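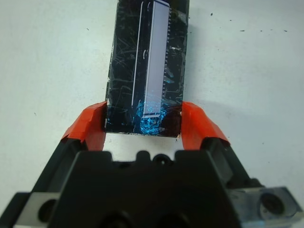
The rip doesn't pull you under, it pulls you out, and people drown fighting it. One of the guards at Saltard kept coming back to that, must have said it three times before we had our coats off.

November 9, 2021. Open day at the Saltard lifeguard station. Gray, windy, water the color of dishwater. Good turnout for a Tuesday, mostly parents and a few surf fishermen.

Started upstairs in the watch room. Big windows, one radio, logbook on a string. Season ended in September but they still staff weekends. They logged 897 assists this year, most of them swimmers who got walked or towed in before it turned serious. Two were kids on one float, blown past the jetty at Posau. Both fine.

Then down to the boat shed. Smelled of gas and rubber. Rescue boards along one wall, fins on hooks, throw bags we were allowed to try. Mine went sideways into a trash can. Harder than it looks, espcially in wind.

Beach demo after that, 9 guards in full wetsuits. One played the victim, drifted out on the rip next to the sandbar, and a board went after her. Dye in the water so we could see the current. Green streak heading straight out through the gap in the waves. I've swum at Posau since I was a kid and never knew what that flat patch was. Always thought it was the calm spot!

What to do if you're in one: float, wave an arm, yell. Swim sideways along the beach if you can. Don't go in after somebody without something that floats.

Coffee and chili in the Rathnayake Room. Chili ran out early. Raffle for a new radio, didnt win.

Parking is bad, use the Zatholm lot and walk the boardwalk. Bring a hat. Next one's in spring, no date up yet.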